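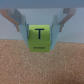
Green cube in the gripper, over the cork.

Home Diary Places Older entries Newer entries Contact

January, late, kitchen table

Went to Undetholm after all. Bhavana Amin has been after me since before the holidays and I ran out of excuses, and the bus to Leltcombe was running again, so that was that. I said I'd write down what I thought the same night, before I'd had time to get kinder about it. The total for me, with one glass of wine and the service already added, was 91 dollars. I'm writing that at the top so I don't lose track of it.

The claim is "fire and smoke cooking." It's on the door, it's on the menu, it's on the little card they give you with the coat tag. I sat with a clear view into the kitchen for two and a half hours and I saw a gas range and a tray of something under foil. Maybe the fire is out back. I asked the waiter where it was and he said the chef "works with embers earlier in the day," and then he went to get water we already had.

First came bread. Good bread, I'll give them that, dark crust and a bit sour. Butter with ash in it. I've had ash butter three times now in three different towns and I would bet money that with my eyes closed I couldn't tell it from butter. Bhavana says she can. I offered to test her with the two kinds on the table, and she said I was embarrassing her, which isn't a no.

Then the beet. One beet, cooked for 16 hours according to the menu. Why 16? I've roasted beets in an hour and a quarter and they were done. This one was softer than mine and sweeter, and it had a skin on it like a raisin, and I liked it fine. I don't believe in the other fourteen and three quarters hours. Someone puts it in when they close up and takes it out when they come in, is my guess, and the menu makes that sound like devotion.

The fish was trout and it was small. Very small. The sauce was poured at the table from a little jug, and the man pouring told us a story about the whey in it while the fish got cold. I'd rather have the sauce on it already. The whey story was long and had a farm in it, and when I asked which farm he had to go and check. He came back and said it varied.

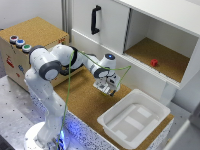

Now the duck. I had made up my mind to be unfair about the duck and I couldn't manage it. The skin was crisp right to the edge, the fat was gone from under it, and the meat was pink without being that slippery kind of pink. Cabbage on the side, burned black on one face and nearly raw in the middle, with a lot of vinegar. I ate all of mine and the end of Bhavana's. If they sold that plate by itself at lunch I'd go every month. But they don't do lunch, and they don't sell anything by itself. You take the whole parade or you stay home.

Dessert was hay ice cream. It tasted like milk. I'm sure hay was involved at some stage.

The room was half full, I'd say, for a place that told Bhavana on the phone that they could only fit us in at 5:30. There were tables with nobody at them when we came and the same tables with nobody at them when we left. I don't know why restaurants do that. It makes me trust them less about everything else, including the hay.

B. loved it, start to finish. She says I go out to eat the way other people go to buy a used car. She may be right, but I've bought two used cars and been happy with both of them.

We had an argument on the walk back to the bus about Shimada, because I said that for the same money I could have eaten there four or five times. She says that's a silly comparison. Shimada is a noodle counter by the laundromat with 15 seats and a radio. You point at the thing you want, it comes, it's hot, you pay and go home. No one has ever told me where the scallions are from. She says the broth has gone downhill since last summer, and I had to admit that the last time I was there it was saltier than I remembered, but I put that down to a bad day. We'll go next week and settle it. She's paying if I'm right.

Note for later: check if the pork at Shimada has gone up again. It went up in the fall and they just put a sticker over the old price.

We had 20 minutes to kill before the bus, so we stopped in at Skoden for coffee. Everyone at work has been going on about Skoden. It's a coffee shop. They have a sign about how the beans rest. I had the plain filter and it was good and a little too sour for me, and it came in one of those cups without a handle that you have to hold by the rim with your fingertips. The cardamom bun was dry. To be fair to them it was the end of the day, and a bun at the end of the day is nobody's best work. I might try again in the morning sometime before I decide, though I notice that people who love a place always tell you to come at a different time. Come earlier, come on a weekday, sit at the counter, ask for the other menu. At what point is it just the place?

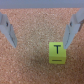

Mostly cork, from close up.

Half past eleven now and I'm hungry, which I think should go in the record. I've had two slices of toast with regular butter. Made some notes on the cabbage while I still had it in my head: quarter it, dry pan, very hot, don't touch it, vinegar at the end and more than seems sensible. The window will have to be open and the smoke alarm will go off anyway. I'll try it with chicken thighs, as I'm not buying a duck to prove a point.

Things I'd say if somebody asked me whether to go to Undetholm. Go if someone else is paying. Eat a sandwich at four. Skip the wine pairing, the couple near us had it and the pours were about two swallows each. Don't ask about the fire.

Bhavana has just sent a message saying they've got a spring menu coming with "foraged shoots" and do I want her to put our names down. I haven't answered. The duck stays on, apparently. I'd want that in writing.

Bus fare has gone up too. Must find the gray scarf, I think I left it at Skoden.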